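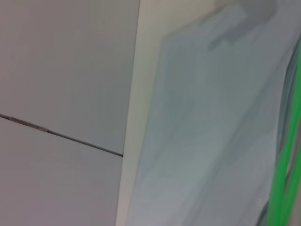 Bavero Mill, Hot Water Replacement Works
Minutes of the coordination meeting held on Tuesday, May 16, 2023

Present: Remo Marchetti (chair), Agata Ruggiero (minutes), representatives of Caruso (pipework), Bedus (controls) and Givovwood (joinery and access panels)
Apologies: building insurance surveyor
Circulation: all present, plus ground-floor and upper-floor tenants' contacts

1. Minutes of the previous meeting

Agreed as a correct record with one amendment. Under item 6, "return sensor" should read "flow sensor" in both places. AR to reissue.

2. Matters arising

2.1 Asbestos register. Revised register received and placed in the site folder. The boxing to the north riser is recorded as non-asbestos board. The textured coating in the lower corridor remains presumed positive and is not to be drilled. Caruso confirmed that no fixings are proposed there.

2.2 Water meter. Supplier's visit still not booked. RM has the reference number and will ring again. If no visit can be had before the summer, the existing meter will be retained and the new isolating valve fitted on the building side of it.

2.3 Drain in the plant room floor. Rodded and found to run slowly. A camera survey was quoted at £345 and was approved outside the meeting. Report awaited. The drain must be shown to be clear before the old cylinder is emptied into it, as the gully is the only low point in the room.

3. Storage vessel

3.1 The existing vessel holds 4,000 litres. Caruso tabled the demand calculation and stated that the building no longer needs storage on that scale. The original figure allowed for a canteen and a row of showers, both removed some years ago. The present load is hand basins, tea points and a cleaner's sink on each floor.

3.2 RM asked whether the calculation allowed for the upper floor being let to a tenant with a higher demand. It does not. Caruso to add a second case and to state what plant would be required in each. The pipework will be sized for the larger case so that a second cylinder could be added without disturbing the risers.

3.3 The old vessel will not pass through the plant room door. It was built in place and will need to be cut up. Hot works permit required. Bedus asked that the control panel be moved or sheeted beforehand. Sheeting agreed, on condition that the panel is isolated and locked off for the duration.

3.4 Bases. The new cylinder will stand on the existing plinth. The top of the plinth is out of level towards the gully. Caruso to pack and grout. It was noted that the fall may have been intentional and that nothing should be done to stop water reaching the gully.

4. Circulation and temperature

4.1 Temperature readings at the outlets were reviewed. The south riser is satisfactory. The north riser returns cool in the mornings and recovers by midday, which is consistent with the return pump timer being set to stop overnight. The timer appears on no drawing. Bedus found it behind the old panel and has left it as it was pending this meeting.

4.2 Agreed that the timer is to be taken out of the circuit and the return pump run continuously until the new plant is commissioned. The small increase in gas use was accepted. Bedus to do this on the next visit and label the isolator.

4.3 Mixing valves. There are 17 thermostatic mixing valves on the schedule. Caruso reported that several could not be reached for testing without breaking tiling. RM's view was that a valve which cannot be reached cannot be maintained and should be moved, and the others agreed. Caruso to mark up the drawing with those to be relocated. Givovwood to provide access panels where the valve can stay in its present position.

4.4 Dead legs. The capped branch to the former canteen is to be cut back to the main. AR asked for the same to be done on the branch feeding the old darkroom. Caruso believed that branch to be short enough to leave but will measure it and report. If there is any doubt it is to be cut back.

4.5 Flushing. The weekly flushing log has gaps. Tenants had understood that the landlord was doing it, and the landlord that the tenants were. For the period of the works the landlord's contractor will flush all little-used outlets. AR to write to tenants to say so and to ask that rooms be left unlocked or keys lodged at the front desk.

5. Tenants' areas

5.1 The run of pipework above the ground-floor workshop was walked before the meeting. The ceiling tiles lift without tools. The tenant asked that tables beneath the route be kept clear of dust and that the power to the wall sockets be left on throughout. Caruso will sheet over each day and remove the sheets before leaving.

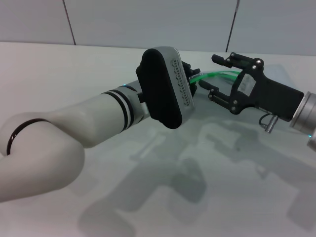
White arm with black end piece, over the white tabletop.

5.2 Working hours in the tenant areas will be early mornings, with noisy work finished before the tenants' normal start. Core drilling is limited to one hole between the workshop and the riser cupboard. Bedus asked whether the same hole could take the sensor cable. Caruso had no objection provided a separate sleeve is used and the fire stopping is done once, by one party. Caruso will do it and provide the certificate.

5.3 Shut-downs. Cold water will be off to the ground floor for one morning only. Hot water will be off for longer. Point-of-use heaters to be provided at the tea points and at one basin on each floor. Electrical load of these to be checked by Bedus against the existing ring circuits before they are ordered - the circuit serving the upper tea point already carries a dishwasher.

5.4 The upper-floor tenant has asked for written notice of each shut-down, with a contact who will answer the telephone before the start of the working day. RM to act as contact. The notice period is to be the same for all tenants.

6. Joinery and access panels

6.1 Givovwood tabled a sample panel: painted face, concealed frame, budget lock. The size was accepted. The lock was not. A key-operated lock will lead to panels being forced when the key is missing, and AR noted that this had been the case with the riser doors. A square-drive fastening was preferred. Givovwood to price.

6.2 Fire rating. Panels opening into the risers must match the rating of the riser wall. Panels to valve positions within a single room need no rating. Givovwood had priced all panels as rated and will resubmit with the two types shown separately. RM asked that the rated type carry a permanent label on the inner face, with the maker's reference and date of fitting.
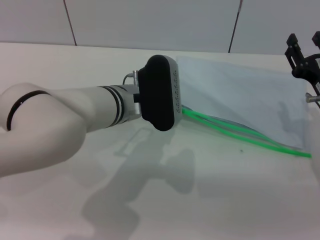

The label is to be fixed before painting and masked, so that it is not lost at the next redecoration. Unrated panels are to have no label at all, to avoid confusion at inspection.

6.3 Clearances. Each panel must allow the valve to be withdrawn complete, with its strainers, and a spanner to be turned on both unions. Caruso to supply the valve dimensions. Where a panel would clash with a skirting or a run of trunking, the panel moves and the trunking stays.

6.4 Making good. Decoration is limited to the disturbed area unless the patch would show on a wall facing an entrance, in which case the whole wall is painted. Cost of the difference to be carried under the contingency.

7. Controls

7.1 Bedus presented the points list. Flow and return temperatures, cylinder top and bottom, pump status and a leak detector at the gully will be recorded. Outlet temperatures will continue to be taken by hand.

7.2 Alarm limits. A low return alarm will be raised after a delay, the length of which is to be settled during commissioning. RM did not want an alarm which sounds each morning and is then ignored. High-temperature cut-out to be hard-wired and to need resetting by hand at the cylinder.

7.3 Remote access. Not required at this stage. A spare network point will be left in the plant room.

8. Programme

8.1 Delivery of the cylinder is the governing item. The supplier has given a date in September and will not commit to anything earlier. Pipework in the risers and tenant areas can go ahead in the meantime. The old plant stays in service until the new cylinder is on its base and pressure tested.

8.2 Caruso asked for an instruction to order. Given at the meeting, subject to the second demand case under 3.2 not altering the cylinder size. RM to confirm in writing.

9. Any other business

9.1 The plant room light nearest the door has failed. Bedus to replace the fitting.

9.2 Drawings in the site folder are a mixture of issues. All drawings before revision 2 are to be removed. AR to check the folder against the register.

Actions

AR: reissue previous minutes (1); letter to tenants on flushing and keys (4.5); drawing check (9.2)
RM: meter visit (2.2); tenant contact for shut-downs (5.4); written order instruction (8.2)
Caruso: second demand case (3.2); plinth (3.4); valve mark-up and dimensions (4.3, 6.3); measure darkroom branch (4.4); fire stopping certificate (5.2)
Bedus: timer removal and label (4.2); load check (5.3); plant room light (9.1)
Givovwood: square-drive fastening price (6.1); resubmit rated and unrated panels (6.2)

Next meeting: on receipt of the drain survey report, date to be circulated by AR.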